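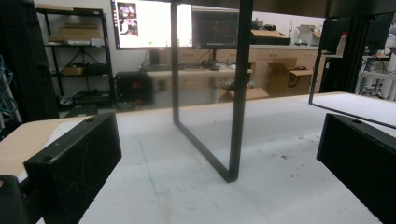

Figure 4.1 A clear glass panel in a thin black frame, standing upright on a white table.

Chapter 4
Windows and the Heat of a House

In this chapter you will study:
how heat passes through glass
why double glazing loses less heat than single glazing
how draughts and condensation form
how to read a simple heat survey

4.1 Introduction

Every building is a compromise between letting light in and keeping warmth from getting out. Walls can be made thick and packed with insulation, but a window must remain clear, and for most of the history of housing this meant one sheet of glass held in a frame. Such windows were cheap to make and simple to mend. They were also cold to sit beside in winter.

Heat leaves a room through a window in several ways. It is conducted through the glass and the frame. It is radiated from the warmer surface to the colder one. It is also carried off by moving air wherever the frame fits badly. These processes take place together, and a change that reduces one of them may have little effect on the others. A householder who fits heavy curtains, for instance, will slow the movement of air near the glass but will not cure a gap beneath the sill.
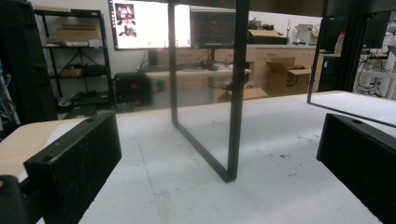 Photograph: Willon Picture Library

4.2 The Mudbridge survey

The terraced streets of Mudbridge were built for mill workers, and many of the houses kept their first windows for generations. In November, before the heating season was fully under way, the housing trust Favier Sheehan began a survey of 67 homes there. Of these, 52 still had single glazing in at least one main room. The remaining houses had been altered at different times and to different standards.

Surveyors visited each house on 2 occasions. They recorded the temperature of the air in the middle of the room and of the inner surface of the glass, and they noted any draught at the frame. The last visits were completed on 14th February. The results are used throughout this chapter, and the full tables are given at the end of section 4.6.

Before reading further, you should be familiar with the terms conduction, convection and radiation, which were defined in Chapter 2.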